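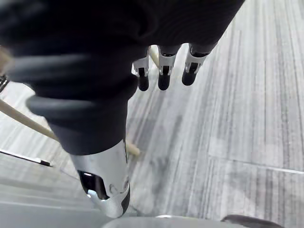
What can you do with a wooden dowel if you don't have a workshop?

Hang something on it. A plain dowel with rounded ends will hold a weaving, a light quilt, a banner or a small curtain, and all you need is a length of cord or a pair of hooks.

Dowel shop to open second location in Beaudoin

4 Aug 2022

Kekska, the small wood supply shop in Skendumine, will open a second store in Beaudoin later in August. The new store is at 544 Sovmont Road, in the former carpet showroom next to the post office. It will sell wooden dowels, rods, pegs and curtain poles, along with the hooks and brackets to put them up.

Owner Orysia Demchenko said most of the growth in the last few years has come from people buying a single dowel for a home project. When she took over the shop, nearly all of its sales were to furniture repairers, who bought short fluted pegs by the bag.

"They still come in, and I still keep the pegs behind the counter for them," Demchenko said. "But on a Saturday morning kind of crowd, it's weavers and parents. Somebody has a banner to hang or a tent to fix for the kids' room, and they need one stick, cut to the right length, with the ends smoothed over so it doesn't snag."

The Beaudoin store will open with 900 dowels on the racks, in beech, birch, maple and poplar. They will be sorted by thickness first and by wood second, the reverse of how it is done in Skendumine. Demchenko said customers usually know how thick a rod they want and are less particular about the species. Walnut and cherry can be ordered from the main store.

Cutting to length will be free with any purchase. Rounding the ends costs extra and is done while the customer waits, unless there is a line. The shop will also cut dowels that people bring from home, for a small charge, as long as they are clean and have no nails or staples in them. Painted rods will be turned away.

The showroom's carpet is staying. Demchenko had planned to pull it up and put down vinyl, but changed her mind after moving the first racks in. Long dowels get dropped a lot, she said, and the softer woods dent at the tip when they hit a hard floor. The saw and the sander will be in the back room, on bare concrete, with a door between them and the sales floor.

One corner of the front room has been set aside for laying things out. Customers can bring in a quilt or a hanging, spread it on the floor and try different rods against it before choosing. The Skendumine shop has no space for this, and people there have been using the sidewalk.

For hanging textiles, Demchenko suggests a dowel that sticks out past the fabric by 2 inches on each side, which leaves enough for a cord to be tied on without bunching the cloth. For anything heavy she tells people to go thicker before they go to a harder wood. A thin rod over a wide span will sag in the middle whatever it is made of.

She also recommends storing spare dowels flat. Leaned in a corner for a summer, a long one can take on a bend that does not come out. Under a bed or along a closet shelf is fine, away from a heating vent.

The store will offer a free class in its opening month on making a simple wall hanging from yarn and a dowel. There is room for 4 people at a time, and children need to come with an adult. Materials are included. Sign-up is at the counter in either store, and places will not be held by phone.

Parking is behind the building, reached from the alley on the north side. Street parking in front is short-term only. The Skendumine store will keep its present hours through the opening, though special orders placed there in August may take longer than usual.

Offcuts from the Beaudoin saw will go in a bin by the door, free to anyone who wants them.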